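Paora Tomoana spends most of his working day moving a robot arm that he isn't touching. He holds a pair of controllers, watches the table, and the arm at the other end of the room copies his hands. Each time he gets through a task from start to finish, the computer keeps a record of it. Later, a program uses those records to try the task without him.

He works at Ronent, a small company that writes control software for other people's robots. I asked him first how he would describe the job to a relative.

"I say I show it how," he said. "Then they ask why it needs showing, and that's a longer talk."

The task he has been working on this winter is the lid task. A big white box with a separate lid stands on a table with a cloth over it. The arm has to take the lid off, set it down on the cloth, and put it back. Tomoana had recorded 569 runs when we spoke, and the plan called for 300 more by the end of February.

"A lid is worse than it sounds," he said. "With your fingers you feel the rim. You know when it's free on one side and stuck on the other, and you tilt it without thinking. Through the controllers I don't feel that. I have to see it, and half the time the box is in the way of what I need to see."

I asked whether he could take hold of the arm and move it directly. He said they did it that way at first. The joints go slack and a person pushes the arm through the motion by hand.

"It's good for slow things. You do feel the contact, which helps you. But you're standing right there, so your arms and your shirt are in every camera view. The program learns from those views, and when it runs by itself there's no shirt. Also my shoulder hurt."

They still guide by hand when a motion is new and they want to find out if the arm can reach. After that they switch to the controllers. The project, called Prallside inside the company, has used both from the start, and the two kinds of recordings are stored separately.

A run of the lid task takes Tomoana 15 seconds if it goes well. New people take much longer. He trains them himself, and he said the hardest thing to teach is to stop being careful in the wrong way.

"They creep up on the lid and stop, back off, creep up again. All of that gets recorded. Then the program does it too, it waits in front of the lid for no reason. I tell them to decide where they're going and go there. If you miss, fix it and keep going."

He does not throw out runs with a mistake in them, as long as the mistake gets fixed. If the lid goes on crooked and he nudges it straight, he keeps that run. If he drops the lid on the floor, he deletes it and starts over. Some of his coworkers would keep fewer. "We argue about it," he said. "Harries wants them all clean. I think if it never sees a crooked lid, it won't know what to do with one."

Between runs he moves the box a little, turns it, or pulls the cloth into a different shape. I asked if he follows a list.

"There's a list with nine positions. I use it in the morning. By the afternoon I'm putting it wherever, and I think those are better, to be truthful. People don't put boxes down in nine positions."

The cloth was a late change. On a bare table the program did fairly well, and then it had trouble as soon as there were folds around the box. So the cloth stayed, and many of the early runs had to be done again. Tomoana did those over two weeks, with the radio on. He said that he can do it while listening to talk but not to music, because he starts moving in time.

I asked how well the arm does on its own now.

"It gets the lid off more often than it gets it back on. Taking off, you can be sloppy. Putting on, you have to line up corners you can't see."

His next job is to record the same task with the box closer to the arm, where the elbow has less room to bend.
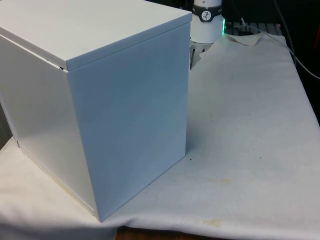

He expects those runs to be slower, and he has asked for a second person to share the afternoons.

Interview by Mebrat Ambaye | Contact | © 2018 Ziliser | Back to top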